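# Getting carrots up in heavy ground: a talk with Davoud Bagheri

Davoud Bagheri grows vegetables for seed and for the table on clay at Zendutholm, and he has kept records of carrot emergence there for 13 seasons. He agreed to go through them with us one morning in July, a quiet month in his calendar. We wanted to know why direct-sown carrots fail so often on clay, and which parts of the usual advice his figures support.

His first point was that most failures are put down to the wrong cause.

"People say the seed was old," he said. "Sometimes it was. But when I dig up a failed row I generally find seed that germinated and died under the surface. It had a root on it. It couldn't get the shoot through."

The mechanism is crusting. Rain or overhead watering breaks down the crumbs at the surface, the fine particles settle into the gaps, and the layer sets as it dries. A bean can lift a plate of crust. A carrot seedling can't, and if it hasn't broken through within a few days of sprouting it runs out of stored food.

Bagheri measures this with a plain rod pushed into the bed by hand, and he grades the resistance as soft, firm or set. He doesn't claim much precision for the method. "It's my thumb, more or less. But it's the same thumb every year."

His trial beds are sown in rows of 362 seeds. The number has no significance. It was what his first seeding plate happened to deliver over the length of the bed, and he kept to it so that later rows could be compared with earlier ones. Half of each bed is covered after sowing and half is left bare. Both halves get the same water.

In beds graded soft, he finds little difference between the two halves. In beds graded set, the bare half may produce almost nothing. The covered half comes up unevenly but gives a usable stand.

The cover he prefers is sieved compost, spread over the drill in place of the native soil. He has also used boards, old hessian and a woven fleece sold under the name Pranier, which he describes as adequate. Boards hold moisture best of all but have to be checked daily from the end of the first week. Left on a day too long, they produce a row of white, stretched seedlings that fall over when the light gets to them.

"I lost a full bed to that. I went away for 2 nights and the boards stayed put. You only do it once, or I only did it once."

Depth was the next subject. The packets he buys recommend a range, and he sows at the shallow end of it on clay and the deep end on sand. On his own ground he draws the drill, waters the bottom of it before sowing, drops the seed, and covers it with dry compost. Watering the drill first puts the moisture under the seed, where the root will go, and leaves the top layer undisturbed. He does not water from above again until the surface of the compost has dried to a pale colour, and then only with a fine rose.

Temperature matters less than he once believed. He used to wait for a fixed soil reading before sowing. Early sowings at 8 degrees took much longer to show, but the final count in covered rows was close to that of the later ones. The risk with an early sowing is the length of time the seed spends in the ground, during which any heavy rain can seal the surface. 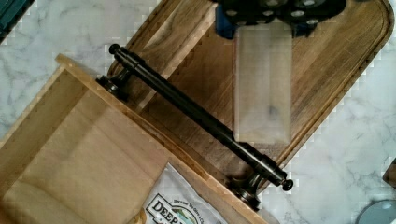
Growers who have worked from his notes don't all accept the point about early sowing, and one wrote to him that on a slope facing away from the sun the cold rows had simply rotted, covered or otherwise, and that she had gone back to waiting for warm soil. Bagheri thinks she is probably right about her own ground. Drainage on the Zendutholm beds is helped by a buried gravel strip along the lower side, and he would expect more rot without it.

He was firmer on the question of tilth. Much advice calls for a very fine seedbed, raked and raked again. On clay he regards this as the chief cause of crusting.

"The finer you make it, the better it sets," he said. "You're doing the rain's work for it. I want crumbs the size of a pea between the rows and something fine only in the drill itself."

That means he no longer runs a rotary cultivator over the carrot ground. The beds are forked in autumn, left rough over winter and raked once in spring, when the surface is dry enough that soil doesn't stick to the tines. If it sticks, he puts the rake away and comes back later in the week.

Two varieties appear in most of his records. Fjeld is a blunt, stump-rooted type that he uses as the standard, and Tredevside is a longer one he grows mainly for storage. Emergence is similar in both. The difference shows at lifting, when Tredevside forks badly in any bed that was not worked to full depth. He would not recommend it for a first attempt on clay. Fjeld pushes its shoulders out of the ground as it matures and needs earthing up to stop them going green, but it comes out straight far more often.

We asked about thinning. He tries to avoid it by sowing at a wider spacing and accepting some gaps. Pulling seedlings opens the soil around those that remain, and the smell of bruised foliage brings in carrot fly. Where he must thin, he does it in the evening, snips the tops with scissors at ground level and waters afterwards to settle the row. Fine mesh goes over the bed the same night, with the edges buried.

Seed age came up again near the end, as he felt he had been dismissive of it. Carrot seed does lose vigour, and his own storage tests show a decline well before the seed stops germinating on damp paper. Older seed will sprout indoors at a reasonable rate and still do poorly outside, where it needs strength to push. He keeps his in sealed jars with a drying agent, in the coolest room of the house, and marks each jar with the year of harvest. Anything into its fourth year goes in at double the rate on ground he doesn't need for the trial.

For a gardener with a single bed and no wish to keep records, his advice was short. Fork in autumn. Rake once. Wet the drill, sow shallow, cover with sieved compost and don't let a hose near it for the first few days unless the compost has gone pale.

The next change to the trial will be a comparison of compost with coarse sand as the covering layer. He has used sand in odd corners and suspects it will do as well for emergence, though it dries faster and may need more frequent watering. The first rows are marked out already, alternating with compost along the same bed, at the usual 362 seeds.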